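From the Kitchen Table: keeping the hot food hot

Now that the light evenings are here, our thoughts turn again to the shared supper at Medholm Hall, and I have promised to write a few words on a matter that comes up every year as soon as the plates are cleared, namely that the food was lovely but some of it had gone rather cool by the time it got to the far table. I say this with great affection, having sat at the far table myself more often than not, and having once eaten a very good lentil bake at the temperature of a garden pond.

The trouble is mostly one of distance. The hall oven is a dear old thing but it holds two decent-sized dishes at most, and the rest of us cook at home and carry it over. From my own house on Hosa Lane that means a walk down the hill, a chat at the gate (there is always a chat at the gate), and then a good while standing on the trestle before grace is said and the queue gets going. A dish that left home piping hot can lose heart in that time, particularly if it is something shallow, like a gratin, with a great deal of top and very little middle.

So I have been asking about and trying things at home, and I thought I would pass on what I have learned. The first thing is to warm the dish before anything goes into it. If you are using one of the insulated pots with a lid, fill it with water from the kettle, put the lid on, leave it while you lay out your coat and find your keys, then tip the water away, dry it quickly and put the food straight in. I had owned mine for years without ever doing this, and I can only say that I was cross with myself when I found out what a difference it made.

The second thing is to fill it. A pot that is half empty cools a good deal faster than one filled nearly to the brim, so if you are only bringing a little, bring it in something small. My neighbour over the wall swears by rice for this, as it packs down nicely and keeps its warmth, and I have had very good results with stewed beans, thick curries and anything with barley in it. Roast potatoes are another story. They stay warm enough under a lid but they go soft in their own steam, and I have come to the view that they are best done in the hall oven, which is why I should like to ask that the oven be kept for potatoes and pies this time. I know there will be feelings about this.

Thirdly, and I am as guilty as anyone, please don't keep lifting the lid to look. It is a natural thing to want to show people what you have made, but the lid ought to stay on until we are all sitting down. A strip of paper on top saying what is inside, and whether there is meat or nuts in it, will save a great deal of peeping. An old bath towel wrapped round the whole business and tucked into a shopping bag does very well for the walk.

A word on safety too, as we do have some very small and some very elderly guests. Hot food wants to be properly hot when it goes in, and these pots are for keeping it so - they won't heat up anything that has already gone lukewarm. If yours has cooled by the time you arrive, say so at the hatch and it can go through the oven again until it is steaming all the way through. Nobody will mind in the least. Anything left over at the end should go home promptly and into the fridge, and please do take it, as last year I was eating somebody's chickpeas for the best part of a week.

As to numbers, we sold 189 tickets last summer and the hall can seat 245 if we borrow the benches from Rallport, so there is room for friends and cousins. Doors open at half past five and we should like dishes on the tables by six. If you have a lidded pot at the back of a cupboard that you could lend, even if you aren't cooking yourself, we would be very glad of it. Put your name on the bottom with a bit of tape and it will come back to you washed, I give you my word. The Ó Riain family have kindly offered their van once more for anyone who can't manage the hill with a full dish, and a note through their door is all that is needed.

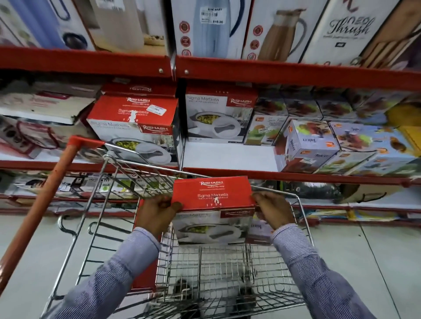
Bergþóra Overgaard writes: I quite agree about warming the pot first, and my mother did the same with her soup tureen every winter. But may I put in a word for the roast potatoes? If you lay a folded tea towel under the lid it takes up most of the steam, and they come out very nearly crisp. I shall bring a potful done that way, and the oven can be left for the pies.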